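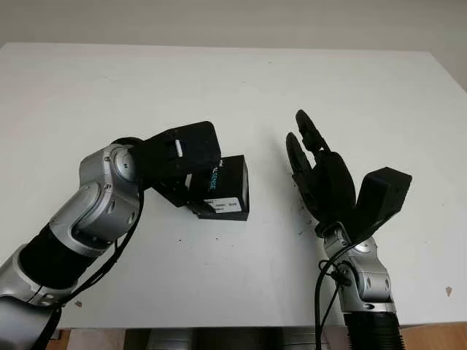 Laurinda Pacheco

Beavers on the Ivley: your questions

Were there always beavers here?
Yes, and then for a very long stretch there weren't any. Trappers worked the Ivley hard for the hat trade, and by the time felt hats went out of style the river had been emptied. The old Lelness trading post ledger lists 1,016 pelts in a single season, which still makes my jaw drop!

How did they come back?
By truck, in wooden crates, from the Skastus marshes. The first two pairs were let go in December, just before the ice, and everyone expected them to leave. They stayed put (hooray!) and our last survey found 43 animals.

Don't the dams flood people's land?
Sometimes, and we take that seriously. A pipe set through the dam can hold the pond at a level the landowner can live with. Call us before you pull anything apart.

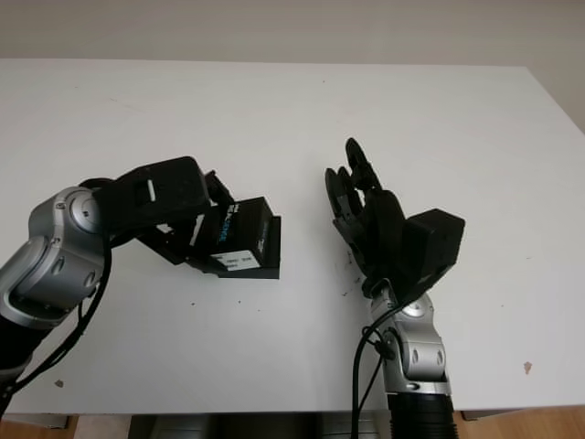
One reader wrote in to say that her hayfield stayed green through the dry spell after a dam went in upstream, but that she lost a row of young apple trees the same year, and she wanted both facts on this page. Fair enough! Wrap your trunks in heavy wire mesh, up to chest height, and leave a little room for the tree to grow.

Can I still trap beaver?
Not on the 800 acres of the Matei tract. Elsewhere in the county you need a permit, and the season is short.

How do I tell a beaver dam from a pile of flood wood?

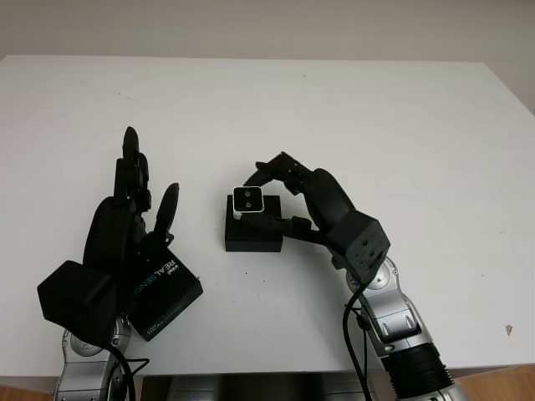
Beaver dams are full of cut ends, pale and pointed, with tooth grooves you can feel with a thumbnail. Flood wood is mostly snapped or worn smooth. I also love looking for forked branches wedged in the face of the dam. The shape to watch for is a lot like the black hand on the left in the photo, with the fingers bunched and pointing up, the thumb standing off to one side, and a gap in between. Other sticks get jammed into that gap, and then mud goes over the lot.

When is the best time to see one?
Dusk, from the footbridge, sitting still. Leave the dog at home.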